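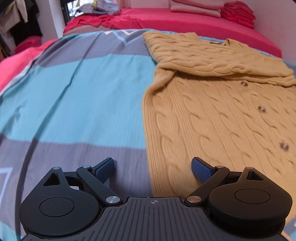 Jistance Folding Set: Knitwear on Beds

README, revised 18/01/2021
Maintained by Nasrin Ansari and Georges Issa

Contents

The set covers the folding of knitted tops on a made bed. It holds 2,201 clips sorted by garment and by fold. Woven shirts, sheets and towels are in a separate set, Hodmont, and use different labels. Do not merge the two without remapping the fold field.

Folder layout

garments/ one text file per garment
clips/ grouped by garment number
labels/ one table per fold type
notes/ free text from the people who folded

Garment fields

type: cardigan, pullover, vest
knit: plain, rib, cable, mixed
closure: none, buttons, zipper
color: one plain word, plus a shade if needed
weight_g: dry weight on a kitchen scale. The heaviest item in the set is 605 g.

Fold types

flat: garment laid out, sleeves not yet crossed
sleeve_in: one or both sleeves brought across the body
half: hem brought to the shoulders
bunched: any part gathered so that its outline can't be traced

A clip may carry more than one fold type. Use bunched together with another label when only a sleeve is gathered. 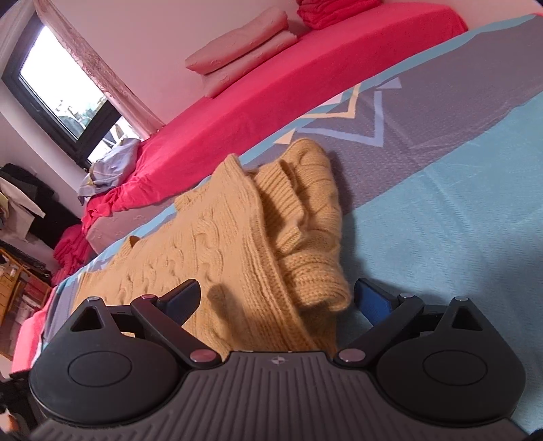 Cable knits gave the labelers the most trouble, and the rules for them were rewritten in April after Tania Jayawardena compared both rounds of labels. The thick fabric springs back, so a fold line drawn by eye tends to wander. Follow the cables where they can be seen. On the mustard-yellow sweater the twists run along the flat part of the body and give a usable direction, while the sleeve with the ribbed cuff is piled up at the right and gets bunched. Do not guess at the position of a hem under a pile. Leave hem_visible blank.

Surface

Clips were made on beds as found in the home. Bedspreads were left on, and patterned ones were accepted. Zigzags and wide bands in a bedspread must not be used as a guide for garment edges. Other laundry on a neighboring bed is not labeled.

Known problems

Shade names differ between labelers. Arnulfo Arango used "mustard" and Pouran Mousavi used "dark yellow" for the same items. Both are kept in the color field.
Buttons hidden by a crossed sleeve were skipped in the first round. The closure field is correct, but button_visible may be low.
weight_g is missing for 2 vests.

Changes

1.1: bunched added, hem_visible may be blank
1.0: first release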